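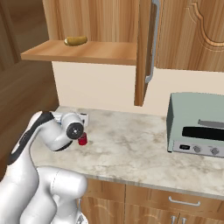

Page last changed: February, 4:40 pm, by Asuka Kudo

Ticket: Kitchen cell, arm stops short when working near the open cabinet door
Queue: Henare simulation support
Status: Open, waiting on overnight run
Cell: Wollance kitchen, single arm, left-hand mount

Hi everybody, and thank you for being so patient with this one. I know the thread got long, so I've pulled the useful parts together and left the back-and-forth about license servers out of it (that was a separate problem and it's fixed, thank goodness).

The original report came in from Takumi Uchida, who was running the put-away task in the simulated kitchen after we moved to the new Killgate planner. The arm would start toward the shelf in the upper cabinet, slow down, and then sit there with a "path blocked" message until the run timed out. It didn't do it every time, which of course is the worst kind. Work down on the counter was fine as long as the arm stayed well away from the cabinet door.

What we checked first

I started with the boring things. Joint limits matched the old settings file. The gripper was opening and closing on command. I reloaded the cell from a clean copy, just in case one of us had nudged the base mount while poking around (I have done that more than once and been very sorry afterward). No change at all.

Then Takumi had the good idea of turning on the collision shapes with the arm parked over the counter and the cabinet left open. The door is a thin slab when it's swung out, and it has that long bar handle on its face. The planner, though, was treating door and handle together as one fat box, with a good deal of empty air inside it that the arm was being told to stay out of. I could have kicked myself, because I built that box.

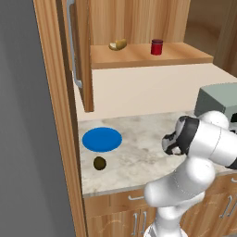

Gripper empty over the counter, upper cabinet door open. Can and roll on the shelf, blue plate on the marble.

So the fix on that side was to give the door its own thin shape and the handle a separate one. If you keep your own copy of the cell, the steps go like this:

Open the cell file in the Zollell editor and find the upper cabinet group.
Delete the combined door shape. Leave the shelf shape alone, it's fine.
Add a slab for the door and a narrow bar for the handle, and attach both to the hinge so they move with the door.
Set the clearance margin to 2 cm. The old file had it a lot bigger than that.
Save, close the editor all the way, and reload. A plain refresh keeps the old shapes in memory and you will think nothing changed. Ask me how I know!

With the new shapes in, the path blocked message went away on the first 76 test runs, and I was ready to close the ticket and go get a coffee. 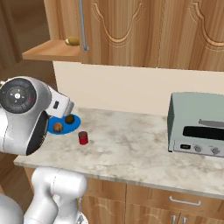 Posted by Takumi Uchida, kitchen cell

Sorry to keep this open, Asuka, but I think there's a smaller thing hiding behind the first one. The reach to the shelf is much better now, really night and day. What I'm seeing is at the plate end of the counter. When the fingers come down over the blue plate and there is already food on it, the arm sometimes backs up and tries again from a slightly different angle. It gets there, it just wastes time.

My guess is the approach height. It's still the number from the old planner, and that one measured from the wrist flange where Killgate measures from the fingertips. I've changed it in my copy and the retries look less frequent, but I don't want to swear to anything from a handful of runs. Also, could somebody please check whether the can has its own shape? It stands pretty close to the plate in my layout, and I'd hate to fix the height and then find out the planner was worried about the can the whole time.

I've queued 2,000 runs with the corrected height for overnight, same layout, logging on. I'll attach the retry counts in the morning. Please don't reload the cell until then.

Reply from Asuka Kudo

No apology needed, I'm glad you kept looking. The can does have its own shape, a plain cylinder, and I'll compare its size to the model this afternoon without touching your copy. Leaving this open and assigned to both of us.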